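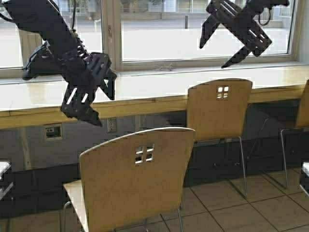

Figure 2. The two-pane window and counter ledge at Poltthorpe.

4.2 What happens to the players who miss the cut

I'll start with the part of the data I trust most, the registration records. Across the five clubs we ended up with 1,778 player-seasons, all of them from under-14 and under-16 ice hockey, and every one tied to a trial result. Getting there took far longer than it should have (Dritbridge kept its older lists by surname only, and there were two sets of brothers to untangle), but Lakmal Sivakumar went through the lot by hand and I'm happy with what came out.

The question was a simple one. If a player goes to a regional trial and doesn't make the roster, does he or she come back to club hockey the next season? When I was coaching I'd have said that most of them did, and that the ones who left were on their way out anyway. I was half right. Most did come back. But the ones who left weren't the ones I'd have picked out, and that bothered me enough to go and talk to people.

We interviewed 90 players and, where we could, one parent for each. Dilruba Dissanayake did the under-14s and I did the under-16s, which in hindsight was a mistake, as she is much better at leaving a silence alone than I am. Some of my early transcripts have me finishing people's sentences. I've kept those interviews in, but I haven't quoted from any passage where the player is only agreeing with me.

Out of the 90, 77 could tell us exactly how they had heard the news. I hadn't expected that at all! Several were talking about a trial two seasons back and still knew what they were eating at the time. One defender at Hendricks told Dilruba:

"It was a list on the club page and my mum saw it first. She didn't say anything so I knew. Then I looked anyway and read all the names, even the goalies."

The lists come up over and over. At Parkis and Hendricks the roster went up online with no warning, usually in the evening, and players found out at the same moment as everyone they knew. At Poltthorpe the head coach, Eirini Spanos, rings each family before the list goes out. She told me she hates doing it and that the calls are short. The players didn't seem to mind short. What they remembered was that she'd said one thing about their skating or their positioning that could only have been about them, and a few could repeat it word for word.

I want to be careful here. Poltthorpe is small, it has had the same coach the whole way through our records, and families there live close to the rink. Any of those could keep a disappointed player in the game without a phone call having much to do with it. Ashraful Fakir, who read an early draft, thought I was making far too much of the calls and told me so in the margin, more than once. I've toned the section down since, though not as far as he'd like.

The second thing that kept coming up was the gap. Trials in our region are held in February, the roster follows, and then the season tails off quite quickly. A player who has been told no has only a few club games left before a long summer with no ice. Players who came back often talked about those last few games, a line-mate they got on with, or a daft away trip where the bus broke down. Those who left tended to talk about being rested, or moved down a line, right after the trial. Coaches had their reasons (wanting the selected players sharp was a common one), and I did the same myself for years, so I'm in no place to tell anyone off.

Goaltenders are a bit of a puzzle. There are so few of them that I can't say much from the records, but in the interviews they were calmer about missing out than anyone else. My guess is that they're used to there being one place and two people wanting it. Nusrat Navaratnam has suggested looking at whether goalies are told differently as well, perhaps by a separate coach, and we simply didn't ask. It's on the list for the next round.

One last note on the coding. The themes were first agreed on 12/4/22, and we added "who told me" as a separate theme afterwards, once it was plain that "how I found out" was doing two jobs. All the transcripts were then read again with both in mind. The full set of codes is in Appendix B, and the club-by-club figures are taken up in 4.3.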